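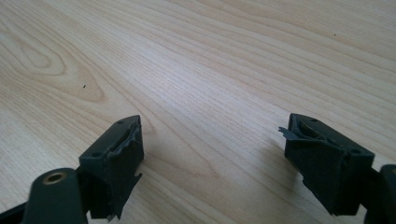
*Gripper pads, inner faces torn on both fingers.*

## Pads tearing before the demo: replace or live with it?

**netirel_build** · 29th May

Posting for the Trirnby robotics class. Our project is book handling with two hand-held grippers. We record people moving books around on a table, then train on the recordings. The padding on one tool has started to come away from the blocks. On the left finger there's a flap hanging off, and on the right a strip sticks out toward the other pad.

We have 21 recordings left on the list and seven days to do them. I can put new foam on tonight, but then the last recordings will be done with different pads from the first ones. Does that matter for a class project?

**segura_4**

Change them. A strip pointing into the gap will touch the cover before the pad does, and you'll get bad grasps on thin books. We had the same thing in October and lost a full afternoon of data to it.

**halfstep**

I'd leave them. Trim the loose strip with a hobby knife and keep going. If you change the pads now you've got two kinds of grip in one set and the write-up has to explain it. Our instructor took points off a team for that.

**segura_4**

Points off for writing it down, or for not writing it down? Those are different. A line in the log saying which pads were on for which session is enough.

**halfstep**

For not writing it down, fair. Still, new foam is thicker than worn foam. The fingers will close on a book at a different opening and your width readings will shift. You'd need to zero the tool again.

**netirel_build**

We zero before each session anyway, so that part is fine.

Some more about the task. Five books standing in a row at the far side of the table, one gripper in each hand, and the operator pulls a book out and lays it flat on the near side. The thick one is easy. The slim ones are where people fumble, and the leaning ones are worse — you have to come in at an angle with the second tool holding the neighbor.

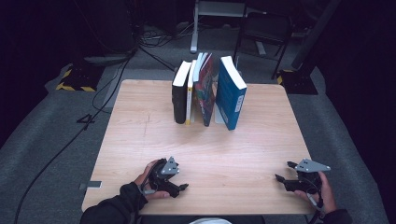
**Ludivine Carré**

Check the screws in the pad blocks while you have it apart. If a block can rock even a little, new foam will tear in the same place by the weekend. Also, glue over the whole back of the foam. Our Lornel team only glued the edges and they peeled.

**netirel_build**

Good point on the screws. I haven't checked them. What glue?

**Ludivine Carré**

Contact cement, thin coat on both faces, wait until it's tacky, then press. Leave it clamped overnight. Super glue goes stiff and cracks.

**halfstep**

Overnight costs you a session. Trimming costs five minutes.

**Esmaeil Soltani**

Do both. Trim it now and record the thick book tonight, then glue after you finish. Save the slim books for the new pads. And keep the old foam in a bag so you can measure it for the report.

**segura_4**

+1 to that order.

**netirel_build**

OK, going with Esmaeil's plan. I'll add a pad column to the log and mark each session old or new. Halfstep, I'll compare the width readings before and after and post them, though it may not be until after the demo.

**halfstep**

Please do. I still think you'll see a jump on the slim ones.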